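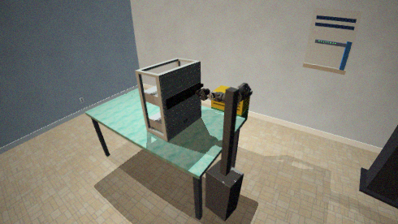 Cabinet task in the simulator, gripper at the end of the handle bar.

February 2020, a Monday, teleop bench (Plumalby room, upstairs)

Back on the cabinet after a week of fiddling with the other jobs, and I must say it was nice to get a whole day at it. The plan was to record a decent pile of demonstrations of the arm taking hold of the long black handle and pulling the door open, all driven by hand from the desk, so that Florian has something to train on before he starts asking for it. (He has started asking for it.)

We finished with 142 demos saved. I drove the morning ones and Agustina Bravo took over after lunch, and you can tell whose are whose from the speed traces without looking at the names. Mine creep up to the handle, stop, think, and then go. Hers sweep in from the side in one movement and close on it, which looks lovely but does mean she clips the bar now and then and has to start again. I have kept the clipped ones in a separate folder called "knocks". Please don't tidy them away, I think they may be worth having later on.

The approach is the part that takes all the practice. The handle runs across the dark panel and pokes out a little past the edge of the cabinet on the arm's side, so the temptation is to grab the very end of it because it's closest. That works for getting hold of it, but in a good many runs the fingers slid off once the door began to swing. Going in a touch further along the bar felt much steadier. I only settled on this at about demo 70, so the early ones are a mixture, and Florian should know that before he wonders why the grasp point wanders.

Other thing to watch — the yellow box. From the default view the gripper passes right in front of it, and black fingers against that bright yellow are very easy to see, but once they're over the charcoal panel I lose them almost completely. I turned the view a bit to the left for the second half of the morning and it helped. Agustina didn't bother and managed perfectly well, so perhaps it's my eyes.

The two small white things on the shelves stayed where they were all day. We aren't asking the arm to fetch anything yet. I did have one go at reaching in for the upper one, just out of curiosity at the end, and drove the wrist straight into the frame. Not saved!

The hand controller dropped its link twice, both times after a long pause with the grip button held down. Run 337 in the log is one of these: the arm sits perfectly still for ages and then the file stops. I've marked it as bad. The Kelley notes on the shared drive say to raise the timeout, and I'll do that tomorrow before we record anything else.

Still to do:
Trim the idle time off the front of my runs, there is a great deal of it.
Ask the Javmont people whether their handle pose is measured from the middle of the bar or the end.
Replay the whole set with the door a little stiffer and see how many still open.
Agustina wants to try it left-handed.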